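Catinca Hodoroagă
fio rápido sobre a banca de frutas e legumes de mentira que estou montando. vai ser comprido, desculpem, tô digitando entre uma caixa e outra

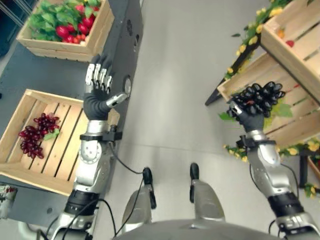

uvas escuras no alto, caixotes de madeira clara na mesa cinza. 15 de fevereiro de 2025

2/ contexto pra quem chegou agora: é a vitrine da Merora, loja de cozinha. querem cara de feira. tudo artificial, nada que apodreça em cima do balcão. prazo: curto, como sempre

3/ sobre as uvas. uva artificial é o item mais difícil de todos, podem anotar. a vermelha escura fica bonita em qualquer luz. a roxa quase preta some se você põe no fundo do caixote, vira uma mancha. tem que ficar por cima, pendurada um pouco na borda

4/ e NÃO arranquem a folhinha verde do cacho!! já vi gente cortar porque "parece plástico". sem a folha parece mais plástico ainda

5/ caixote: madeira clara, sempre. testei o escuro em outubro, numa vitrine do Jitaru, e os tomates ficaram ótimos mas a uva desapareceu completamente. a cliente perguntou cadê a fruta. kkkk

6/ o fundo ripado ajuda bastante tb. dá pra ver a madeira entre uma coisa e outra, fica com jeito de caixa que veio do sítio. se encher até a boca perde isso

7/ verduras com tomate no mesmo caixote: pode. deve. folha embaixo e dos lados, tomate enfiado no meio, os cerejinha na beirada da frente que é onde o olho bate primeiro

8/ o Lucian Sima me perguntou por dm se eu colo as peças. não colo nada. visita mexe, criança mexe, eu mesma mudo de ideia dezessete vezes. solto é melhor, depois arruma

9/ preço, pq sempre perguntam: o lote inteiro saiu 498 com frete, da Trarkelier. tinha um kit "premium" de 700 em outro lugar, mas vinha com abacaxi e eu não quero abacaxi

10/ ng precisa de abacaxi numa feirinha dessa

11/ poeira. fruta de plástico escura mostra TUDO. pincel macio, seco, daqueles de maquiagem baratinho. pano úmido deixa marca na uva roxa, aprendi do pior jeito

12/ ainda tô na dúvida da mesa. cinza escuro é chique, a madeira clara salta em cima, ok. mas a Viorica Begović acha frio, quer um tecido cru por baixo. eu acho que tecido em mesa de feira vira piquenique. votem aí

13/ (update) o tecido tá ganhando. traidores

14/ outra coisa, altura. tudo na mesma linha fica chato, parece prateleira de mercado. um expositor ao lado da mesa já quebra. caixote de uva de um lado, verdura do outro, e espaço no meio pra pessoa chegar perto

15/ o espaço no meio é serio. gente deixa a passagem apertadinha e depois reclama que derrubam as coisas

16/ respondendo a Anastasia Kontogiannis: sim, dá pra fazer em casa, em cima da geladeira, na bancada, onde for. dois caixotes pequenos bastam. um de fruta, um de verdura. não mistura uva com alface pelo amor de deus

17/ e se for comprar um cacho só, compra o escuro. o verdinho claro brilha demais, tem cara de bolinha de gude. o quase preto engana bem a um metro

18/ a um metro, viu. de perto nenhum engana. minha sobrinha tentou morder um no natal

19/ as etiquetas de preço falsas ainda não chegaram da gráfica. queria papel pardo escrito à mão, a loja quer impresso. vamos de impresso com fonte de mão, meio termo que não agrada nenhuma das partes

20/ guardar depois: cacho deitado, nunca empilhado, senão a folha amassa e não volta. eu uso papel de seda entre um e outro. tomate pode jogar tudo num saco, tomate aguenta

21/ o Teófilo Chambi tem um jeito de recuperar folha amassada com secador de cabelo no morno. nao testei. se alguém testar me conta e manda foto do antes tb

22/ bom, voltando lá que a verdura ainda tá muito certinha, preciso bagunçar. amanhã posto se o tecido ficou ou não. quem votou no tecido venha passar a ferro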